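Girish Nishad
September 17, 2023

A few posts on slow worms, as I get asked about them every year. They look like small snakes. They are lizards without legs.

2/
The easiest check is the eyes. A slow worm has eyelids and can blink. Snakes have no eyelids that move, so they never blink. You do need to be fairly close to see it.

3/
Next is the tail. If a slow worm is grabbed it can shed part of its tail, which goes on wriggling while the animal gets away. Our snakes can't do that. The tail grows back, but shorter and blunter. Plenty of older ones have a stumpy end.

4/
The skin looks polished, a bit like metal. Males are mostly plain grey or brown. Females are often browner with dark sides, and some have a thin dark line down the back. Young ones are gold or silver on top and nearly black underneath.

5/
A grass snake usually has a yellow and black collar behind the head. An adder usually has a dark zigzag down its back and a red eye. A slow worm has neither. The neck is hard to make out too, the head just runs into the body.

6/
They don't lay eggs in a nest like grass snakes do. The young develop inside the mother and are born in late summer, in a very thin membrane that breaks straight away. I found 9 young under one sheet of old roofing felt on the Tultitier allotments last week. Put the felt back down and left them to it.

7/
Food is mainly slugs, also worms and spiders. The small pale slugs seem to go first. If you have slow worms, please don't use slug pellets.

8/
They spend the winter underground or deep in a heap, and mine usually show up again in April. So if you're turning compost between now and then, go slowly and use your hands near the bottom. A fork does a lot of damage.

9/
They are protected in Britain. It's against the law to kill or injure one on purpose, or to sell one. Seeing one in your garden is nothing to worry about. They have no venom and hardly ever bite.

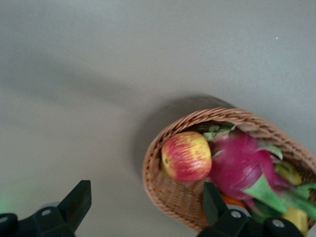
Reptiles & Amphibians

Someone asked about cats. Yes, cats kill a lot of them. Long grass along a fence helps, and so does a pile of stones with gaps too narrow for a paw. Next thread will be common lizards and newts, which also get mixed up.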